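Speaker notes: Small jars and short shifts, what changed at Mernside when we automated the packing benches

Regional packing and warehousing meeting, Nov 20, 2018. Slot is after the coffee break. Leave time for questions.

Opening

Say who I am and what I do. Operations side at Mernside, eleven years, started on the benches myself. I am not an engineer, so questions about motors and controllers go to the Pavliuk people at the back.

Say what the talk covers. We pack mixed grocery orders for small shops and canteens. Mostly dry goods: spices, tins, packets, sachets, tea. Two years ago every item was picked up and put in a tray by a person. Now part of that is done by arms. I want to talk about the people who used to do all of it and still do a good deal of it.

I won't be giving a payback figure. I was asked for one and the finance side would rather I didn't, and it would take over the session anyway.

What the bench job was

A packer stood at a table with shelving behind and a printed order in front. 80 lines on a typical order, many of them single items. Pick, check the label, place in tray, tick. The range was 2429 products last time we cleaned up the list.

People from outside think of it as unskilled. Ask the room who has trained a new packer. It takes a few weeks before somebody can tell mixed spice from allspice at arm's length, or knows which lids work loose, or puts the glass in the middle of the tray without being told. None of that was in our written instructions. We found out how little was in them when we had to explain the job to the integrator.

Complaints about the old job, from our own staff survey: wrists, standing, boredom in the afternoon, being timed. Things people liked: talking across the table, knowing the shops, finishing an order and seeing it go. Keep both lists in mind because they come back later.

What we put in

Pavliuk supplied the arms and grippers. Cillden wrote the ordering link that tells an arm what to fetch. We took over one line first, the small jars and bottles, and left the rest of the hall alone for the whole of the first year.

Small jars looked like the easy case. Hard sides, round, all roughly hand-sized. They were harder than the tins. Glass is slippery and it shines, and the lid is often the widest part. If the fingers close too high they take hold of the cap, and if they close too low they have to get down near the table without touching it. A packer does this without looking. For the arm, someone has to work out where the fingers should come in and how far apart they should be before they close.
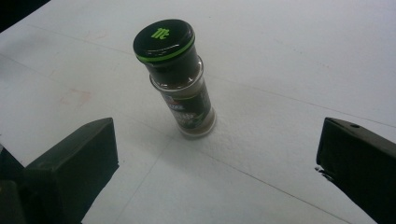 We did a lot of this by hand, on a plain white table, one product at a time. Our packers did most of it. They held the gripper tool, moved it in towards the item the way they would move their own hand, and the recordings went to Pavliuk. We aimed for 100 goes per product for the awkward ones and fewer for the rest.

This is the part of the project I would do again in the same way. The first plan was for the integrator's own staff to do the demonstrations at their site. One of our team leaders asked why people who had never packed a jar were showing a machine how to pack a jar. There wasn't a good answer, so we moved it to Mernside.

Pause here. Ask if anyone has done something similar.

What changed for people

Take these slowly.

Hours. Nobody lost a job as a direct result. I want to be careful with that sentence. We stopped replacing leavers on the jar line, and we used fewer agency staff last November than in the November before. Agency staff are people too, and they noticed. If someone raises this, agree with them.

Pay. The demonstration work was paid at the bench rate to start with. That was wrong. It was a different job, needed more concentration, and the result had a value that carried on after the shift ended. The staff reps raised it and we moved it up a grade, backdated to the start. Budget for this from day one.

Bodies. Fewer wrist complaints on the jar line. More neck and shoulder complaints among those holding the tool, as it weighs more than a jar and you hold it out in front of you. We cut the sessions to forty minutes and raised the table. It helped, though I would like a lighter tool.

Talk. I underestimated this one. Two people at a packing bench chat. One person minding three arms does not, and the arms are spread out so there is no one in earshot. Several of our longest-serving packers asked to go back to the manual benches for this reason. We said yes. We now rotate every two hours, which the scheduling software from Cillden didn't like and had to be changed to allow.

Timing. The old system timed the packer. The new one times the arm, and when the arm stops, it logs who cleared it and how long that took. Within a month people were rushing to clear stops and reaching in before the arm had settled. We took the names out of the log. Clearances got slower and we had no further near misses on that line.

What the arms still can't do

Sachets. Anything in a soft bag. Two jars stuck together by their shrink wrap. Torn labels, where a packer would simply know what it was. Out of every 1000 picks we still plan for a person to step in, and we staff for it. If a supplier tells you the line will run with the lights off, ask to visit one that does.

Pavia

Only if time. Our sister site at Pavia is starting the same work with cartons. They have put two packers on the project group from the first meeting, with a vote on the layout. We brought ours in after the floor plan was drawn, and then moved a walkway and a sink.

Close

Three things to ask for before signing: who does the demonstrations and what they are paid, what the stop log records, and how people rotate. Contact details are on the handout. The staff survey questions are on the back of it and can be copied.

Questions

Likely ones: payback (see above), union position (they signed the rotation agreement, copy available), whether the recordings can be used by the supplier for other customers (not without our written consent, and it took a long time to get that clause in).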